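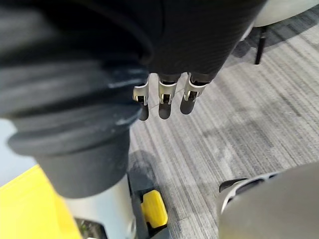
Laptop makers should go back to batteries the owner can take out. I held on to my old Vokorex for years because of two clips on the underside. When the battery wore out I slid the clips, pulled it and pushed in a new one. The job needed no tools.

My current machine is a Lovo. The battery is glued under the keyboard tray, and its capacity has dropped badly after 500 charge cycles. The shop I use, Bognár, quoted me $200 for the swap. Most of that is labor, and I don't blame the shop for it. Softening glue near a lithium cell is slow work.

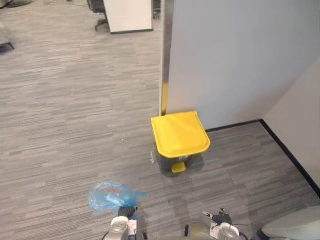 The usual defense is thinness. A sealed battery saves a little height, and reviewers like to measure it. But I have never heard a coworker complain that a laptop was too thick. I hear complaints about chargers every week – people hunting for an outlet before a meeting, because the battery won't last through it.

Cleker still sells a model with a screwed-in battery and posts the part number on its support page. It is a bit heavier. I would take that trade. 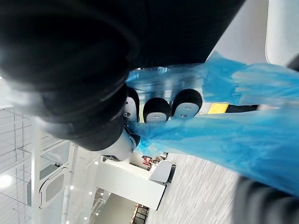 Would a removable battery make laptops cost more? Maybe slightly at first, but a $560 laptop that lasts twice as long is the cheaper one. Until more companies build them, check the service manual before you buy and see how the battery is held in.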